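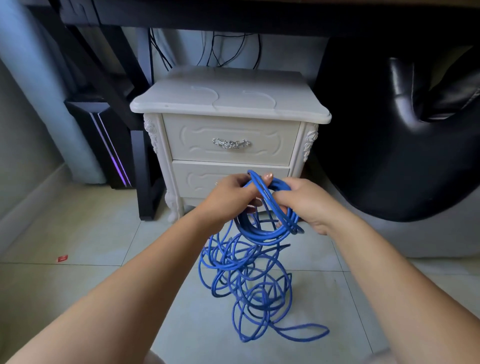

PREMISES WALK-ROUND: FIRE, TRIPS, ELECTRICS
Asolstead office and flat over
Date of check: June 23, 2023
Form: Tormont short form, comments added by hand and typed up after

Key: OK / ACT (needs doing) / N/A

1. WAYS OUT

1.1 Front door opens from inside without key: OK
1.2 Back door same: ACT. Bolt at top very stiff, had to use both hands and a shoulder. Oil it, then if no better get a new one.
1.3 Stairs clear top to bottom: ACT. Two boxes of leaflets on the half landing, again. Moved to store while I was there. Same comment as last time.
1.4 Exit signs readable: OK. One over kitchen door faded but you can read it.
1.5 Stair light on timer: OK but short. Goes off before you reach the flat door if carrying anything. Ask landlord if it can be set to 2 minutes.

2. ALARMS AND EXTINGUISHERS

2.1 Panel showing normal: OK
2.2 Weekly test written in book: ACT. Gaps in the book. Either the test isnt being done or it isn't being written down, and from the outside those look the same.
2.3 Smoke alarm, flat bedroom: OK, loud.
2.4 Smoke alarm, flat hall: ACT. Chirping. Battery.
2.5 Extinguisher by copier: OK. Pin in, needle in green. Tag no. 596, service due August.
2.6 Extinguisher in kitchen: ACT. Behind the bin. Needs to be on its bracket, bracket is there on the wall doing nothing.
2.7 Fire blanket: OK

3. FLOORS AND TRIPS

3.1 Entrance mat flat: OK
3.2 Floor tiles sound: ACT. One rocks near the sink. Not a trip yet. Tape or re-fix.
3.3 Carpet edge, flat bedroom: OK since the metal strip went down.
3.4 Under desks, leads and cables: ACT, see below.

Comment on 3.4. Most desks fine. Front desk not fine. Extension lead plugged into another extension lead, which is on our list of things never to do, and a fan heater on the end of it. Heater unplugged and taken away. Spare network cable shouldn't live down by people's feet, chair wheels get into it and so do shoes. Coil it, tie it, put it on the hook or in the drawer. Anything over 2 metres that isn't plugged into something goes back to store.

4. ELECTRICS

4.1 Plugs and sockets, no cracks or scorch marks: OK downstairs. Flat, socket by the cooker has a cracked plate: ACT, do not use till changed. Taped over.
4.2 Portable items in date: ACT. Kettle and toaster both out. Femska are booked to do the lot in August, ask if those two can be done sooner.
4.3 Heaters: ACT, see 3.4. The 2 oil filled ones are fine and there should not be any others.
4.4 Fuse board clear, labelled: OK. Label for circuit 5 says "misc", would be nice to know what misc is.

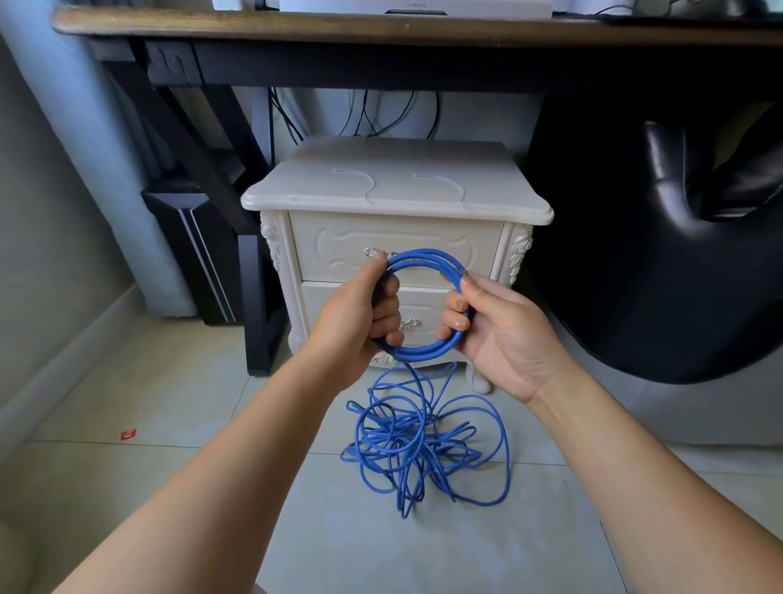
5. FLAT (let by the week, so checked to same standard)

Generally tidy, windows all open and lock, restrictors fitted on the two at the front. Hot tap in bathroom very hot, needs the valve looking at before next guest: ACT. Curtains well clear of the panel heater. Bedroom: small white nightstand fine as it is, leave the top for a lamp and a glass of water. Blue network cable to be looped up like that, nice even coil about dinner plate size, plug end held in with the rest so it doesnt get trodden on or snapped. No need to pull it tight, tight bends are what kills them. Guest folder has the old assembly point in it, print the new page. Carbon monoxide alarm OK, tested.

6. STORE ROOM

6.1 Nothing within reach of the boiler: ACT. Cardboard. Flatten and out with recycling.
6.2 Shelves fixed to wall: OK, gave them a good shake.
6.3 Heavy things low down: mostly. Paint tins on top shelf, bring down.
6.4 Cleaning stuff in labelled bottles: ACT. One spray bottle with no label, something green. Pour away, don't guess.
6.5 Steps: OK. Feet good, hinge lock good. Sönmez steps, the short ones, have a bent tread. Do not use, to skip.

TO DO, IN ORDER

Cracked socket plate, flat
Hot tap valve, flat
Hall alarm battery
Back door bolt
Extension leads, front desk
Kitchen extinguisher on bracket
Kettle and toaster test
Rocking tile
The rest as and when, but within 30 days please

Cost guess: nothing big apart from the tap. Electrician to quote for socket and look at circuit 5 same visit.

Copy to the green folder and one on the wall by the copier.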